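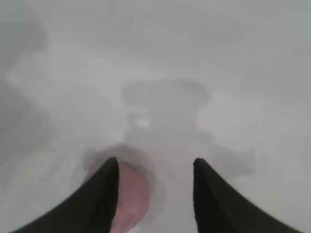 Chapter 7
Small Containers and What We Keep in Them

Before you read any further, go and find a container. Any one will do, so long as it is small enough to pick up and has something in it. A jar of buttons, a tub of leftover rice, the little dish by the door where the keys go. Set it down beside this book and keep it there, because we will be coming back to it several times before the chapter is over (if it is the rice, perhaps choose something that doesn't need to go back in the refrigerator).

In Chapter 5 we looked at the big storage in a home: closets, pantries, the deep shelves in the garage where the camping things live. Most students enjoy that chapter, and I understand why. You can clear out a closet on a Saturday and stand back and feel wonderful about it. Small containers are a quieter subject, and a fussier one, but I have come to think they matter more to how a household runs from day to day. You may open the hall closet twice a week. You probably open a drawer, a tin or a jar before you have finished your first cup of coffee.

When we were putting together the first edition, the households in the Dilora project kindly agreed to list every small container in their kitchens and bathrooms. One kitchen alone had 369. The family was quite startled, and so were we! Many of those containers were doing exactly the job they were bought for. Others held a single rubber band, or a spare key to a lock that had long since been replaced, and a good many had lids that belonged to something else.

We will spend the first part of this chapter on shape. Round containers are pleasant to hold and easy to wipe out, with no corners for crumbs and sugar to settle in, but they waste space when you line them up on a shelf. Square ones pack tightly and are a nuisance to clean. The width of the opening matters just as much as the shape of the body. If your hand, or at least your spoon, can't reach the bottom comfortably, whatever is down there will tend to stay there until you move house.

After that we turn to what you can see from the outside. Clear, frosted and solid walls each have their place, and Section 7.2 will help you choose among them for dry foods, craft supplies, medicines and all the odds and ends that never seem to belong to any room in particular. There is also a short section on labels, which students often expect to be dull and then argue about for most of a class period.

Words to know in this chapter: rim, mouth, headspace, nesting, decanting, dead corner.

Getting started

Look at the container you chose. Write two or three sentences in your notebook about what is in it, how it came to be there, and when you last took something out. Then empty it completely onto a clean towel, put back only what you would go looking for in it, and leave the rest on the towel until you have read Section 7.1.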